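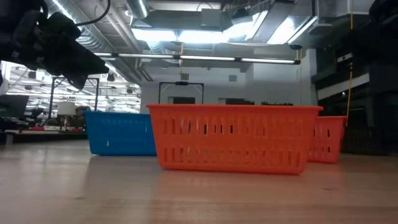 Footbridge at Brindenbridge closed for joint repairs

The steel footbridge at Brindenbridge is closed until the end of May, after an inspection found cracks in the welds of 16 tubular joints. The contractor, Reltach, will strengthen the joints with welded plates and replace two of the diagonal members.

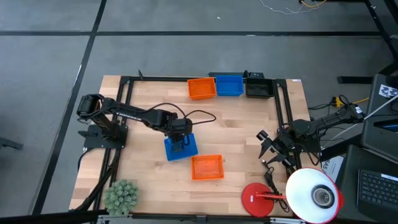 The old stone piers, which date from 1759, are in good condition and will stay as they are. After the repair the bridge will be tested with a load of 200 kilonewtons — the same load as in the original design.

Pedestrians are asked to use the Barkis road bridge in the meantime. Cyclists must dismount there between 7 a.m. and 9 a.m., when the pavement is narrow for so many people.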